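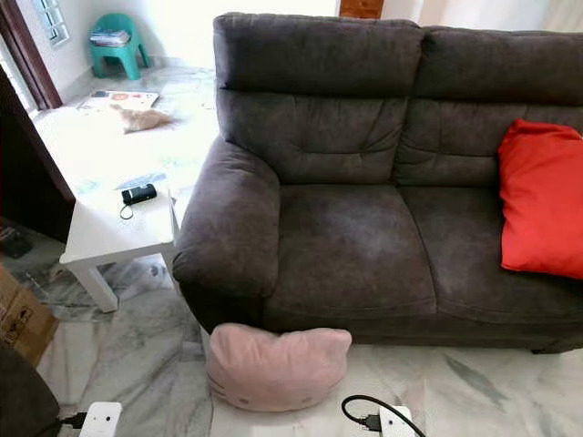 *A dark fabric sofa with a lighter patch on the seat cushion.*

# Buying Secondhand Furniture: Questions We Get

Last revised September 2021

The Pollstead Reuse Exchange lists used furniture from private sellers. We don't own any of it, and we don't inspect most of it. The answers below are blunter than what you'll read on other listing sites. Some sellers have complained about that.

## Is secondhand always cheaper?

No. Delivery can wipe out the savings on anything big. If a couch costs less than the van that moves it, compare the total with a new one before you get excited. Small tables, chairs and bookcases are usually the better deals.

## A listing says "like new." What does that mean?

Very little. We don't define it and we can't police it. Ask when the piece was bought, which room it stood in, and whether anyone smoked near it. A seller who answers two of those and skips the third has told you something.

## Should I trust the photos?

Up to a point. Photos show shape and general wear. They don't show smell, a cracked frame or a spring that pokes you after ten minutes. Ask for a picture of the underside and one of the back. If the seller says it's too heavy to tip, ask how they plan to get it out the door.

## How do I check a couch in person?

Sit on every seat, including the one nobody seems to use. Lift one front corner a few inches – if the other front leg stays on the floor for a long time, the frame is probably twisting. Pull off any loose cushions and look along the seams with a flashlight. Small dark spots near the piping can mean bed bugs. Walk away from those, whatever the price.

Then put your nose in it. You'll feel silly for a second.

## Can worn fabric be fixed?

Pilling comes off with a fabric shaver. Flat cushions can be restuffed if they have zippers. Faded or rubbed patches mostly can't be fixed, and the sprays that promise to bring color back deserve your doubt. We tried one on an old office chair and got a darker patch with a ring around it.

## Is reupholstering worth it?

For a solid chair you love, maybe. For an ordinary couch, almost never. Get a written quote that includes the fabric, and ask what happens to the price if the shop finds broken webbing once the old cover is off.

## What are the Clirkach and Mudow stickers on some listings?

Clirkach is a cleaning service and Mudow is a delivery service. Sellers can pay either one and then show its sticker. A Clirkach sticker means the piece was cleaned on a certain date. It doesn't mean the piece is in good shape. A Mudow sticker means delivery can be booked through the listing, and you're free to hire someone cheaper.

## How long do I have to change my mind?

With a private seller, you don't, unless you agreed on something in writing. Pieces bought from our own floor on Khương Street can come back within 6 days with the receipt. You pay for the return trip.

## Do you charge a fee?

Buyers pay nothing. Sellers pay $2 per listing, and a listing stays up for 30 days. Paying for a second month doesn't move it higher on the page, no matter what you've read on the message board.

## Will it fit through my door?

Measure it. Then measure the hallway, the turn at the top of the stairs and the elevator. A 26-inch doorway stops a lot of couches. "It came apart when we moved in" is something we hear often, and the bolts are missing just as often.

## When is the best time to buy?

People say December, when everyone is clearing space for guests. We've seen more listings then, but also more buyers, and prices didn't drop much. If you need a bed now, buy a bed now.

## Can you hold an item for me?

Only pieces on our floor, and only until closing the same day. For private listings, ask the seller – and don't send a deposit to someone you haven't met.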